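Last updated Wednesday, October 31, 2018

# Tinden Odds and Ends: Frequently Asked Questions

Tinden is a reuse store for small household things: clips, cups, wire, fabric, balls, boxes, and the rest of what collects in kitchen drawers and on hobby tables. We are at 127 Liver Street in Pinau. Most of the questions below come in by phone or at the counter.

## Dropping off

**What do you take?**

Small, clean, usable items that fit in a grocery bag. We get a lot of clothespins and clamps, lengths of wire, craft supplies, mugs, unused paper cups, wrapping materials, soft toys, fabric pieces, and empty gift boxes. If you can carry it in one hand and somebody could use it again, bring it.

**What don't you take?**

- Food, medicine, or anything that held chemicals
- Batteries and light bulbs
- Used paper cups or plates
- Knives and loose blades
- Furniture of any size
- Electronics

**Do I have to sort it first?**

No. A mixed bag is fine. It helps if you keep breakable things together and wrap them in something. Newspaper works. So does a towel, but tell us if you want the towel back.

**My ceramic cup has a chip. Can I still bring it?**

A chip on the base or the handle is fine. A chip on the rim is not, unless you mark it for crafts. Masking tape with the word "craft" on it is enough, and it peels off cleanly.

**Do soft toys and pom-pom toys need to be washed?**

Yes, please. Put them in a pillowcase, run them on cold, and let them dry all the way through. Pom-poms that can't go in the washer can be spot cleaned with a damp cloth. We don't have laundry here, so anything that comes in dirty gets turned away.

**Can I leave a bag outside the door?**

Please don't. It blocks the ramp, and rain ruins the paper goods. The counter accepts drop-offs whenever we are open.

**Do you give receipts?**

We can write one that says you dropped off household goods and on what day. We don't put a value on it.

## Buying

**How are things priced?**

By the bag. You fill one of our paper bags for $2, whatever is in it. Items on the wall behind the counter are priced separately.

**Can I buy just one clothespin?**

Yes. Put what you like in the coin box.

**Do you hold items?**

For 7 days, with a name and a phone number. After that they go back on the shelf.

**Can I return something?**

Bring it back and we'll take it as a donation. We don't refund bag purchases.

**When do you close?**

At 6, Tuesday through Saturday. Please start checking out a little before that if you have several bags.

## The sorting table

**What is the sorting table?**

Everything that comes in gets emptied onto a table in back and stays there until someone decides what it is and where it goes. Dinesh Dubey runs the table. Shakuntala Lodhi handles fabric and paper and is the person to ask about remnants.

**Why do so many unrelated things end up in the same group?**

They came in the same bag. We work through one donation at a time, so a cup, a ball, and a piece of cloth will sit next to each other until that donation is finished. Mixing two donations makes it hard to find something a person gave us by mistake.

**How do you decide what to do with plastic bags and clear wrappers?**

Bags in one piece get flattened and put with the wrapping supplies. Colored see-through ones go quickly, mostly to people making window decorations or kites. Crinkled clear wrap is kept if it is clean and not torn. Otherwise it goes in the film bin, and the film bin goes to the recycling drop at the Org market when it is full.

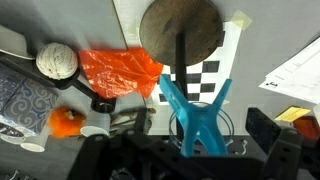 Plastic clamps are handled differently from wooden clothespins. We squeeze each one a few times, and if the spring holds, it goes in the clip drawer by size. If the prongs don't meet or the plastic has gone brittle, we throw it out. Sun does most of the damage, so clamps that have lived on an outdoor line are checked twice.

**What about wire?**

Wire rings and hooks stay as they are if they have been bent into a shape that looks useful. Wreath makers like the rings. Loose wire gets coiled and tied. We don't straighten it, and we don't take wire with the insulation coming off.

**Are decorated boxes kept?**

Yes, with or without a lid. Patterned boxes are stacked by size near the front and go out fastest before the holidays. By February we usually have too many of them, and you can take one free with any bag.

**Do you keep rumpled fabric?**

Shakuntala keeps anything bigger than a dinner napkin. It gets shaken out, checked for stains, and folded. Smaller pieces go into the quilting scrap bin.

**I donated something by accident. Can I get it back?**

Call as soon as you notice. Tell us what day you came and what else was in the bag, and we'll look on the table first. If it has already been sold, there isn't much we can do.

**Can I help sort?**

Yes, from age 16, or younger with a parent. Ask for Dinesh at the counter. Wear closed shoes and bring gloves if you have sensitive hands. Sorters may fill one bag for themselves at the end of a shift.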